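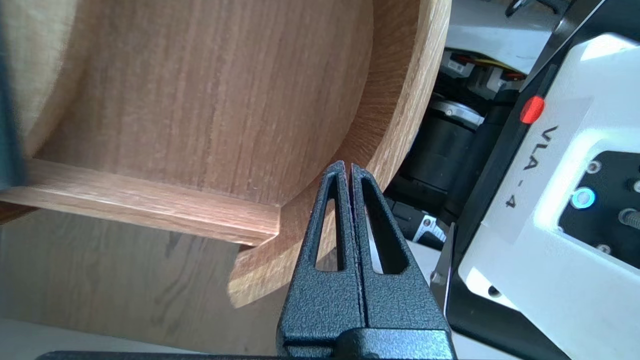
Looking After the Wood You Live With

My aunt Assunta Morelli kept every wooden thing in her house going for decades, the stools and the salad bowl and the old round bread box that sat by the stove, and most of what I know came from watching her on slow mornings with a rag over her shoulder.

Dust first, always, and dust with the grain. A soft dry cloth is plenty for flat faces. For curved rims and the little groove where a rim meets a panel, wrap the cloth around a butter knife (a dull one, please!) and go gently along it.

If it still looks grimy, wring a cloth out in warm water with 2 drops of dish soap until it hardly feels damp, wipe a small patch, and dry it right away before you move on to the next one. Never soak oak. Water and iron leave black marks in it, so keep steel wool away too, however tempting it looks in the drawer.

White rings from a hot cup will often fade if you rub in a dab of plain mayonnaise and leave it overnight. I know how that sounds, but try it on a hidden spot first and see.

Rough edges and beveled ledges take the most knocks. I fold a scrap of 200 or finer sandpaper over my finger and make a few light passes, then wipe and oil. Food-safe mineral oil for anything that touches bread or fruit, paste wax for the rest. Let oil sit for 6 hours, then buff off whatever hasn't gone in, otherwise it turns sticky and collects every crumb in the kitchen.

My neighbor Nantana Klinhom puts felt dots under all her wooden pieces so they don't scratch the tabletop, and I've copied her shamelessly ever since. Check them each November when the heat comes on, and shift anything that's standing too close to a radiator.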